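Lerkamley's swap morning is back, and it's a ripper

If you've been hanging on to a drawer full of small stuff you'll never use, good news! The Lerkamley Small Things Swap opens its doors again on 20 May 2018, and this time it has a proper home in the front room at Krishnan House, right behind the Altenitz Street shops. Doors are open from mid-morning until the tea runs out.

For anyone who missed the first one in November, the idea is wonderfully simple. You bring the little household things that pile up (unopened packets, spare hair ties, gadgets still in their boxes, party favours, the cup you got free with something else) and you take home whatever catches your eye. No money changes hands and there's no points system. Bring one thing and leave with four if you like, or bring a bootful and go home with a single figurine. Both happened last time.

Fitriani Ngui started the swap after moving into a flat with hardly any cupboards, and she's still thrilled by how quickly it took off. The November morning brought 57 people through the door and 273 items found a new home, which is a lot of traffic for a space that was really just a carport with a trestle in it.

"I thought I'd get my neighbours and maybe a cousin," she said. "Then a lady turned up with an entire suitcase of travel-size bits and pieces, and by morning tea it was all gone. I was so happy I forgot to eat!"

The sorting has been going on in Fitriani's own place, where the pastel patchwork squares have more or less vanished under donations. There are boxes in green, blue and white, crinkly foil bags, and clear plastic bags for the things too small to be trusted on their own. 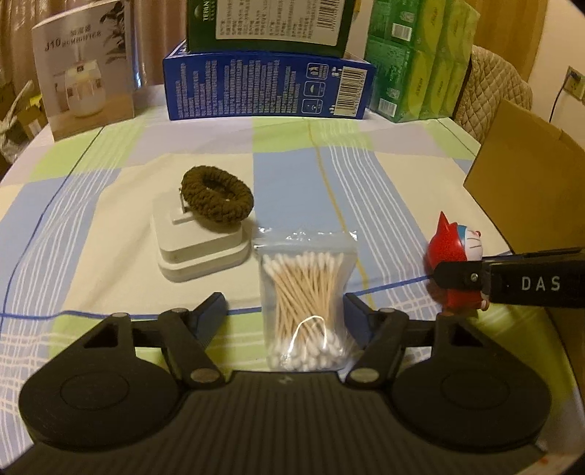
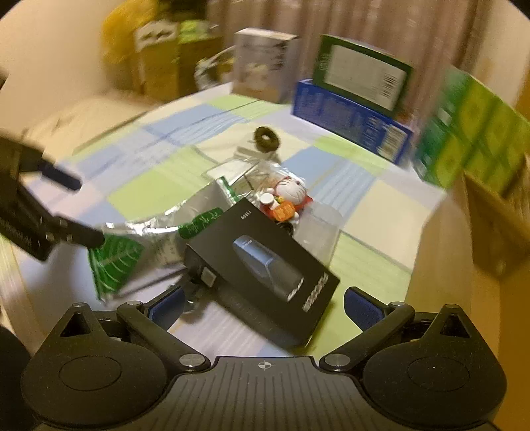
Teguh Sembiring is looking after the bathroom and grooming corner, and he has strong feelings about cotton swabs. He'd like it known that the ones with wooden sticks are always the first to go, and that a resealable bag is the best thing that ever happened to a swap. People can see what they're getting, the contents stay clean, and the bag gets used again afterwards. He'll have a stack of spare bags at his table, so if your packet has split at the corner, bring it along anyway and he'll sort you out.

Cords and cables get their own table this year as well. Last time they ended up in one enormous knot under the trestle, and a very patient teenager spent most of the morning picking it apart. If you can, coil each one and pop it in a bag with a note saying what it belongs to. Mystery cords are welcome too – there's a basket for those, and half the fun is watching somebody recognise the one they've been missing for years.

The figurines and collectables shelf is the bit the kids go for, and plenty of grown-ups as well. Anything small and cheerful is fair game: cats, dinosaurs, capsule toys, cake toppers. Fitriani is especially fond of the round ones in little outfits and admits she may have put a favourite aside for herself.

There are only a few house rules. Packets of toiletries should be clean and complete enough that you'd use them yourself. Food needs to be sealed and in date. If a label is in another language, please jot down what's inside on a bit of paper and stick it to the back – last time there was a lively debate over whether one packet was tea or bath salts, and the person who finally took it home has promised to report back. Boxed gadgets are fine, with or without the instructions, but do check the box has the right thing in it. Please leave medicines, knives and anything with a leaking battery at home.

Cludent, the repair café from the other end of Altenitz Street, is bringing two of its regulars along to test plugs and small appliances, so you can find out on the spot whether that bargain hair dryer is worth carrying home. They'll also have a look at broken zips and loose handles if the queue is short.

You can drop things off early on any of the 7 days before the swap. Use the side door at Krishnan House, between four and six in the afternoon, and leave your bag on the long bench. Smaller loads are easiest to manage, so if you've got more than you can carry in one trip, send Fitriani a message through the Lerkamley noticeboard page and she'll work out a time with you.

Morning tea is by gold coin, with scones and Teguh's mum's pandan cake, and there's a ramp at the side door for prams and wheelchairs. Street parking fills up early on the Altenitz side, but there's usually space behind the library. Bring your own carry bag.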